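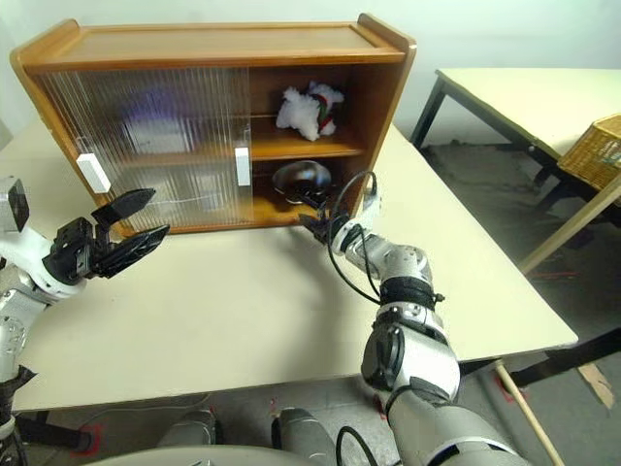

What made the right arm stop halfway through a reach? A cable loop that had been left too short, so the wrist ran out of slack before the gripper ran out of shelf.

I wish I could say I spotted it quickly, but I spent most of an evening blaming the software (sorry, software). The log gave me fault 414 each time, always on the lower shelf of the cabinet and never on the upper one with the fluffy toy, and I must have read that log until my eyes crossed! Emrys Ifans finally told me to kill the power and move the arm by hand – and there it was, a tug near the wrist you could feel straight away.

So I gave the cable more slack and strapped it again by the elbow. Billau is back on slow speed for now, and I'm keeping the stop button in my lap until I trust that right side again. The left arm still needs the same check, which I'll get to this week.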